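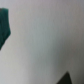 The robot club would like you to be patient

For most of February the afternoon group at the Raju Center has been trying to get an arm to pick things up. The club has a name for the project, Gitard, and a poster in the hallway that promises "hands that learn." I went three times. I came away liking the students a good deal and believing the poster a little less each visit.

The plan sounds simple when a sophomore explains it at top speed. Someone steers the arm through a grasp, a small camera down by the gripper records it, and then somebody does it again. The club wants 1000 of these before anyone tries to train anything. When I first sat down they had 100, and 13 of those had been thrown out over a bad label.

So what are the kids learning? The grant application says "artificial intelligence skills." What I saw was mostly typing file names into a spreadsheet and arguing over who forgot to save. One girl spent 30 minutes hunting for a setting in Firkix, the control program they use, and found it under a menu none of the adults knew existed. I'd call that an education, though I doubt it's the one in the application.

There is also the question of what the camera sees, and the club is touchy on this point. Scroll through the recordings and you get a lot of gray blur with a bit of something dark poking in from the bottom. A student told me that's fine, the software will sort it out. Maybe. I asked how they would know if it didn't, and got a long answer about loss curves that three people in the room disagreed with.

The close work is better to look at, I'll give them that. 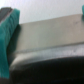

Close quarters: a teal finger pad on the left, a second fingertip at the right, and the object between them.

Members talk about the finger pads the way other teenagers talk about sneakers. There's a long-running fight over whether to swap them for a set from Zosteo, and the side in favor has made slides. I sat through the slides. They had a great many arrows and no test results.

The regional meet is coming, and the judges there score a written notebook along with the robot. Gitard's notebook is thin. Most of it is dates and short entries like "redo" and "redo again" - which may be the most truthful account of robotics I've read all year. The faculty sponsor wants more pages. The students want more arm time, and with one arm and one hour after the last bell, they can't all have it.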